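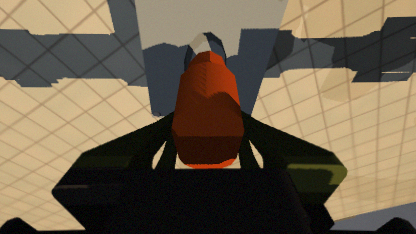

Why is your shadow longer at teatime?

Go outside on a sunny morning and you will find somebody stuck to your feet. It copies everything you do, never says sorry, and is much taller than you. Come back at midday and it has shrunk. By teatime it is a giant again. What has it been eating?

Nothing, sadly. A shadow is just a place where the light can't get to. Light travels in straight lines and is far too stubborn to bend round your elbow. If you stand in its way, the patch behind you has to go without.

Low sun, long shadow

The length depends on how high the Sun is. Early and late in the day it sits low in the sky, so its light comes in sideways and your shadow stretches a long way over the ground. In the middle of the day the Sun is at its highest and your shadow pulls itself in. It still won't vanish in Britain – for that you need the Sun straight overhead, and you would have to go to the tropics and wait for the right day.

In October the Sun stays fairly low even at lunchtime. That is why an autumn playground is full of children with very long legs.

Shadows get bent

Light goes straight, but the ground doesn't always help. Let your shadow fall across some steps and it will fold up like a deckchair. On a round thing, such as a ball or a large and patient dog, the edge of a shadow curves. Your head may end up in a most peculiar place.

Try it yourself

You will need a stick 30 cm long, a lump of clay, some chalk and a sunny day. (The last one is the tricky part.)

Stand the stick upright in the clay. Chalk a mark at the tip of its shadow, and write the time next to it. Go and do something else for an hour, then mark it again. Keep going until bedtime or rain.

Your marks will creep across the ground, and you will have made a sort of clock. It needs no batteries and is completely useless at night.

Never look straight at the Sun, even with sunglasses on. Look at the shadows instead.

Words by Leire Collado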